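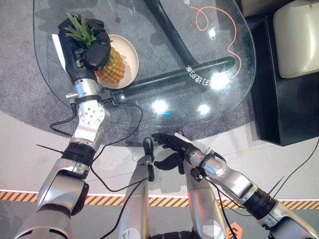
Budgeting for a household robot: what to price before you order

The purchase price is the easy number. Most overspending on home and small-workshop robots comes from items that were never on the quote. The notes below assume a two-armed machine doing light handling: dishes, fruit, folded items, small tools.

Start with the task list. Write down the objects to be handled, the surface each one sits on, and the height of that surface. Weigh the heaviest object with its container. A pineapple on a plate is a different load from an empty plate, and the payload on a spec sheet is usually quoted with the arm close to the body. Ask for the figure at full reach.

Hands and gloves. Fabric gloves improve grip on smooth or spiky items and keep juice off the finger joints. They are a consumable. Doltberg lists replacement pairs at $222 for a pack; budget two packs for the first year if the machine will touch food. Keep a separate pair for food and mark it.

Tables. Glass is the hardest common surface for a camera to read. It throws glare from ceiling lights, and the rug shows through it. Before paying for a better camera, try these:
-- move the lamp or switch to a diffuse bulb
-- put a plain matte mat under the objects
-- use plates with a raised rim, which give the camera an edge to find

A mat costs less than a service call.

Floor. Measure the work area with the arms fully extended and add a margin on every side. Hazard tape at the boundary is cheap and worth laying before delivery. Check where rug edges fall. A rug that stops halfway under the work area should be moved or fixed down.

Cables. Count power, network and charger leads separately. Cables need slack at the elbow and wrist, but a loop long enough to catch on a table corner is too long. The Skollitix sleeve kit is $828 with clips. Hook-and-loop ties do most of the same job on a machine that stays in one room.

Service. The Hijazi plan we priced came to $995 a year and covered joints and wiring, with hands excluded. Read the exclusions first. If hands are excluded, put the cost of one replacement hand in reserve.

Sample first-year extras, excluding the robot:
Gloves, two packs: $444
Cable sleeves: $828
Service plan: $995
Floor tape, mats, bulbs: $800
Total: $3067

Rent or buy. If the task list has fewer than five items, rent for a month first. Tellitz rents by the week and applies part of the fee to a later purchase -- get that in writing, with the expiration date. Run your own objects on your own table during the rental. Showroom results on a showroom table are of little use for planning.

Prices checked 26th October. Two of the suppliers revise their lists in November, so request a fresh quote after that.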